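# Greswood returns desk: book filing episodes

Recordings from the returns desk at the Greswood site, where a robot arm sorts technical books alongside two clerks. The set has 1,098 episodes from 20 shifts. Each one covers one attempt to file one book.

Maintainer: Pallavi Dwivedi. Desk lead: Abundio Bermúdez. 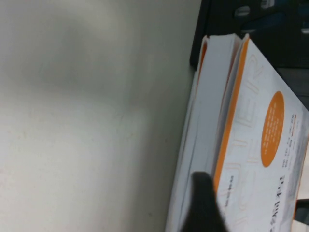
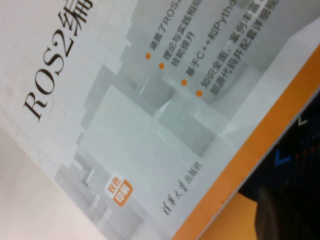
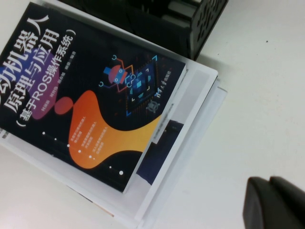
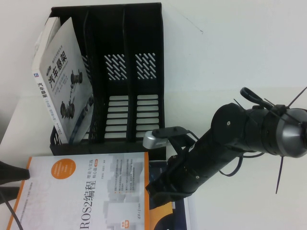
## What changed at the desk

Before the arm, a clerk filed every return by hand and logged it at the end of the shift. Now the arm takes the flat, single volumes and the clerks take the rest: damaged covers, wrong labels, anything a reader wants back the same day. Books that lie across one another, like the navy one partly under the ROS2 title, are still the most common reason a clerk gets called over. Satish Kashyap asked for those calls to be logged as work, and since October they have been. Hours at the desk did not change. The job has more checking in it and less lifting.

## Fields

- `episode_id`
- `shift`: early or late
- `clerk_called`: true in 81 episodes
- `note`: free text, written by the clerk

## Known gaps

- Late shifts are underrepresented.
- Notes before October are mostly blank.
- Clerk names are removed. Send corrections to Pallavi.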